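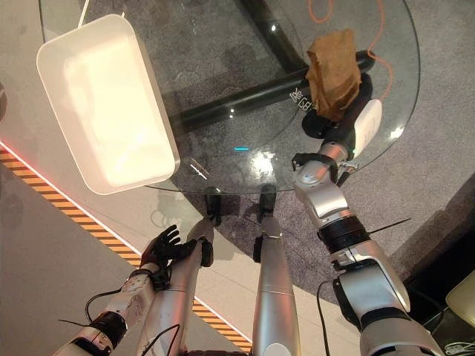
5 min read

Flostville Table Clearing Records: README

What this is

A table of text records about things left on tables and what was done with them when the table was cleared. Each row names one object, says what it was resting on, and gives the place it was meant to go. The rows were written at Pludotcombe by people who had the table in front of them.

It replaces the Emeck list, which we used for longer than we should have. Emeck had tidy labels and very little agreement about what they meant. We have tried to do better and are only partly convinced that we did. Please read the sections on labels and known problems before you quote a figure from this set.

Contents

records.csv has 3,335 rows as first written down.
records_merged.csv has 1,796 rows, after repeats of the same object in the same clearing were folded together.
labels.txt lists the allowed object words, with a line on when to use each.
disputes.csv has 646 rows where the two labellers chose different words and at least one of them stuck to it.

Use the merged file unless you have a particular wish to study repeats. The first file makes paper bags look like the main problem of modern life, and that comes from how often people wrote them down.

Fields

clearing: a short code for one go at one table.
object: a word from labels.txt.
resting_on: tabletop, tray, another object, floor, or unsure.
state: free text, such as crumpled, folded, upright, on its side.
goes_to: the place named before the clearing began.
went_to: the place recorded afterwards. Often blank. Blank means blank, so please don't read it as "same as goes_to".
note: anything else, spelling mistakes included.

The tables

The glass table causes more trouble than the others. It is round, you can see the grey carpet through it, and early labellers kept listing things as on the table when they were on the floor underneath. An orange cable on the carpet went into the records as a tabletop object several times. The rule now is that anything below the glass is "floor", however plainly you can see it, and cables are left out altogether unless moving one was part of the clearing.

The white tray is a place and an object at once. We went back and forth on this. If things are being put into it, it appears only under goes_to. If the tray itself is being moved, it gets its own row. A tray doing both in one clearing gets the row and the place, and anyone counting objects should take it out again.

Labels, and why you should doubt them

Hard things with a fixed shape are mostly fine. Two people looking at a tray will both write tray. Paper bags are fine as well, although "crumpled" is doing a lot of work in the state field. For one labeller it meant any crease at all. For the other it meant a bag past using again. A bag that stands upright with its top folded over can be either, depending on who wrote the row.

Soft goods are the weak part of the set. A brown thing with a looped or curly surface, bunched up so that its outline is lost, might be a flannel, a hand towel, a sock, a piece of blanket or a stuffed toy. People name it with great confidence and name it differently. Colour doesn't help much either. Tan, caramel, light brown and "beige-ish" all turn up for what may well be one object on one afternoon.

Our fix was to add the label "soft item, unsorted" and to ask for it whenever the outline can't be made out. Beathag McIver thinks it is used too little. Maximiliano Miranda thinks it is used as an excuse. Both views can be supported from disputes.csv, which doesn't say much for disputes.csv.

For the bunched case, the guide asks for three things in the state field:
the surface (smooth, nubby, looped, curly, can't tell);
the edge, if there is one (hemmed, frayed, none showing);
whether any part hangs free in a fold.

A frayed edge makes cloth more likely. It doesn't settle the matter, as anyone who has owned an old teddy bear will know. Write down the edge and leave the naming to the object field.
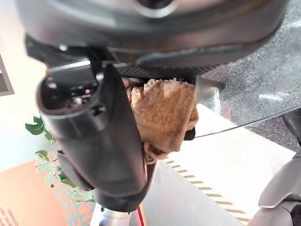

Known problems

Tan on brown. Soft items and paper bags sit close together in colour, and a search for "brown" returns both with nothing to separate them. Search on object first.

Tables were set out for clearing. Real tables have post, crumbs and half a cup of tea on them. Ours mostly don't. We wouldn't draw any conclusion about how people live from these rows, and we'd be suspicious of anyone who did.

goes_to is one person's opinion. Whether a paper bag belongs in the recycling or in the drawer with all the other paper bags is a household argument, and the file records the answer of whoever was there.

Size was never measured. "Large" beside a tray means large for that table.

The word "towel" was allowed from the start and "toy" was added later, so early rows lean towards towel. We have not gone back over them. A correction done from memory would be worse than the lean.

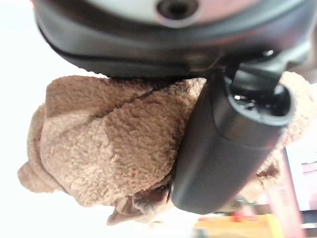

Soft item, brown, curly surface.

What we would use it for

Checking whether a naming scheme holds up on dull objects. Practising label guides on new staff. Finding out how quickly two sensible adults fall out over a piece of brown fabric.

What we wouldn't use it for

Ranking anything. The earlier list was used to claim that soft goods were "solved", on the grounds that the agreement figure was high. It was high because the second labeller could see the first one's answer. That column has been hidden since November, and agreement dropped as soon as it was.

Changes

Thursday, October 18, 2018: merged file rebuilt, rows about cables removed, tray rule rewritten.
Earlier: "soft item, unsorted" added. "Bag" split into paper and other.
To do: decide what to do with a tray inside another tray. Beathag has a proposal, and Max has written "no" next to it.

Questions

Send corrections to either maintainer with the clearing code and the row as it stands now. Reports that a label "looks wrong" with no code will be read, but we can't do much with them.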